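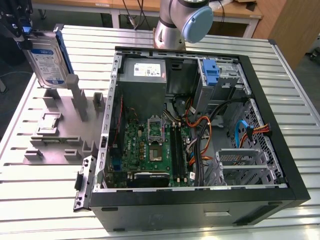
Emard Applied Automation Group, Disassembly and Rework Team

Opinion: Buy the dull gripper first

29/03/2021

I have been asked, more often than I expected when I joined this team, which gripper a small shop should buy if it wants a robot to work on used computers. People want a name, and I understand that. They have a budget meeting coming up and a catalog open on the desk, and the catalog has 552 pages in it, and every page seems to promise a hand that can hold anything. So let me give my answer early and then spend the rest of this page defending it, in my usual roundabout way. Buy the plain parallel-jaw gripper, the one with two flat fingers and no personality, and put the money you saved into fixtures.

I know how that sounds. We have had three grippers on the bench since January, and the plain one, the Iseck, is the one visitors walk right past. They go straight to the Fleury, with its soft curling fingers, and I can't blame them, because it is a lovely thing to watch and I still stop to look at it myself when I have coffee in my hand. The third is the Vilov, a vacuum tool with a swappable cup, and it has its fans here too (you know who you are, and yes, I have read your note).

Our work is taking desktop computers apart and putting them back together. A case lies on its side on the slatted table with the panel off, the arm reaches in from behind, and we ask it to deal with drives, memory and processors. Anyone who has had their own hands inside an office machine knows what a crowded place that is. There are cables looping right over the part you want, and metal drive cages with hardly any room beside them. A processor socket with its retention frame open leaves a field of bare pins looking up at you, and I would not want to brush those with a sleeve, let alone with a soft finger as fat as my thumb.

That is my first complaint about soft hands, and I make it fondly. They are forgiving about what they hold and very unforgiving about where they have to go. The Fleury picked up loose parts from an open tray beautifully. Inside the case it needed space that the case did not have, and when it did get hold of a drive, the drive could settle at a slightly different angle each time. Tilt does not matter much if you are dropping something in a bin. It matters a great deal if you want a connector to meet its mate.

The vacuum tool did better than I had feared, and I will say so in print. On a flat, clean surface it is quick and tidy. But old computers are full of labels with lifting corners, and perforated metal, and dust, and a cup has opinions about all of these. We ran 50 pulls with each tool on the same hard drive in its blue plastic caddy. The Iseck lost its grip on 15 fewer than the Vilov did, and I was pulling for the Vilov that week!

Now for the part I care about most, the fixture tray. Ours is a machined gray block with slots, posts and recessed pockets, and it sits beside the case looking like something left over from another job. I would give up either of the fancy hands before I gave up that tray. When a part goes into a pocket, it comes out of the pocket in a known place, and the gripper no longer has to be clever. We spent 17 days on the tray, which felt like a long time while we were doing it, with plenty of grumbling from me, and I have not grumbled since.

A colleague down the hall disagrees with all of this and tells me I am tuning the world to suit a simple hand, when the whole point of research is to make the hand good enough for the world. I think that is a fair point for a university lab with years to spend. A repair shop has a shelf of computers waiting, most of them the same few models, and it can afford to be a little unromantic.

I would add one caution for anybody who takes my advice. Leave room in the budget for spare fingers, and have them cut in a couple of lengths. Our first pair was too short to get past the lip of the drive cage, and we blamed the camera for most of an afternoon before somebody thought to get out a ruler.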